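July, 6:40 a.m.

Cellar hygrometer reads 71 percent, air 18.2 C. Dehumidifier tank was full again and had shut itself off at some point in the night, so the true overnight peak is unknown. I need a logger that keeps a maximum. The Kala unit only shows the current value and its memory button does nothing since the battery leaked.

Weighed the salt crust scraped from the north wall yesterday: 14 g from the marked square. In May the same square gave 9 g. Same scraper, same scale, same tray. The wall is still moving water. It may be moving more of it, or the warmer weather may be drying the face faster and leaving more salt behind. One number can't separate the two.

Plan for today was the second lime coat on the test panel. Put it off. The first coat still darkens when I press a damp thumb on it and takes too long to lighten again. Misted it at 7 and covered it with burlap. Will mist again at noon and at 5.

8:15. Dzifa Aidoo called back about the drain. She has the old plan for the row and it shows a clay line running along the north side at 1.1 m, joining the street sewer in front of the Karagiannis house. My own probing hit something hard at 0.9 m, which could be the pipe, a footing or a stone. She suggests a dye test before any digging. Dye in the downspout, look for color at the street manhole and at the base of the wall inside. If it shows at the wall, the joint under the downspout shoe is open. If it shows at the manhole only, the line is sound at least that far and the water has some other source.

I had ruled out the downspout in spring on the grounds that the damp patch doesn't track rainfall. Went back through the notebook to check. It does track it, with a lag of 3 days. I had been comparing same-day figures. Corrected the chart in pencil and left the wrong line on it.

Dye ordered from Pitport, one 200 ml bottle, green. Red would be easier to see against the clay but hard to tell from brick dust on the wall.

11:30. Cleared the shelf on the north side so that air can reach the lower courses. Moved the paint, the jars and the box of hinges to the stairs. Mortar behind the shelf is worse than the exposed part: soft to a depth of 12 mm at the third course, firm at the sixth. The pointing there is gray and hard at the surface, so it was redone in cement at some time, and the brick faces next to it have spalled. The brick in the untouched lime joints is intact. Same pattern as the chimney. All of the cement has to come out before anything else is applied. With the plugging chisel I can do a meter of joint in 25 minutes if I don't rush the corners. An angle grinder would be quicker and would also take the arrises off.

Noon misting done. Panel edge has curled away from the brick along the bottom, 40 mm or so. Tapped it and it sounds hollow. Either I didn't wet the brick enough or there is salt behind it. Cut a coin of plaster out of the loose part and put it in a jar for later.

2:00. Scanned the loose pages and transferred photos from the phone to the notebook folder, oldest first. Most are joints with a steel rule held next to them.
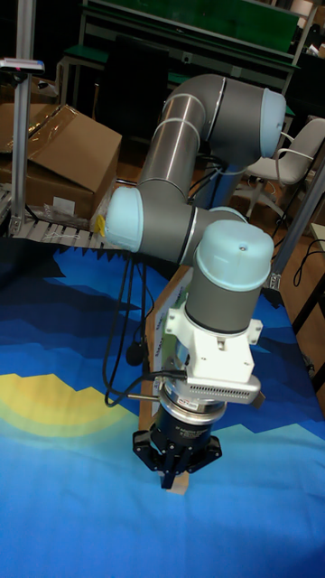
Silver-grey arm with light-blue caps, tool pointing down at the tablecloth.

Renamed the wall photos by course number and distance from the door. The ones from April have no rule in them and are useless for depth, but I kept them for the tide line.

4:10. Bill for the hydraulic lime came from Barketti: 308, delivery included. Higher than the quote by the price of two bags. The delivery slip says eleven bags and the quote said nine. Eleven is what's on the pallet. Either send two back or use them on the chimney. Chimney, probably, if they stay dry until September. Lifted the pallet on blocks and wrapped it.

5:00 misting done. Panel color more even. Hollow area has not spread.

Hygrometer at 9 p.m. reads 66 percent, air 19.0 C, window shut since 8 a.m. Emptied the tank at half full. To do: hose for the dehumidifier so it drains to the sink, new battery clip, ask Dzifa for a copy of the plan with the depths on it.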